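Friday, June 17, 2022
Posted by the list member at Cendside
2 min read
Print this | E-mail this

Re: [Tonier-users] hand guiding or remote for bin work?

Hi all,

Jumping in because I've spent most of this spring on the same question and I have opinions!

On the Tonier list, someone at Mansilla wrote:

> We're about to start recording demos for block pushing and
> picking in a shallow bin. Half of us want to grab the arm and
> move it by hand, the other half want the remote. The hand
> people say you feel the contact. The remote people say you
> stay out of the way of the cameras. Has anyone done both on
> the same task? Also how many demos before it's worth training
> anything? We were thinking 60.

We did both, same arm, same blocks. By hand we got 47 good ones before my shoulders gave up, and then we switched to the remote and did the full 60. (The Kedness scripts want them in separate folders, by the way, or the replay tool mixes up the joint offsets – ask me how long that took to find.)

The hand ones looked lovely on playback. Smooth, quick, nice little corrections when a block slid. But my elbow was in half the camera views, and with the arm switched to free mode I kept leaning on it without noticing, so the recorded paths sag a bit near the floor of the bin. The remote ones are slower and kind of jerky, especially from the two people who had never used it before, but the model we trained on them was a lot less weird when a block wasn't where it expected.

I'd still do a few by hand first, maybe nine. You learn what the task is like and where the arm hates to go, and then you can tell the person on the remote what to try.
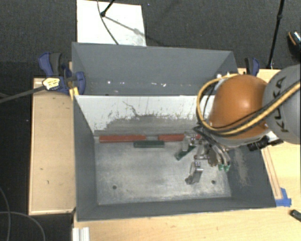

Blocks against a wall are the part I'd spend your demo time on. Everybody likes to record the easy ones out in the open, me included, and then the policy has no idea what to do along the edges. Look at how the red ones sit right along the seam at the back, with a green one lying parallel in front of them – there's hardly anywhere to put a finger down. With the remote I come in high, drop one finger at the end of a block and drag it toward me before I try to close on anything. By hand I never did it the same way twice, which may be fine for you but made our data a mess.

One more thing on the remote: turn the speed scaling down for the last bit of the approach and leave it down. We had it on a button at first and people forgot which mode they were in.

If you want our recording settings I can post them, but they're for the old Kedness release from November and I haven't checked them against the new one. What are you using for the remote, a 3D mouse or one of the handheld trackers?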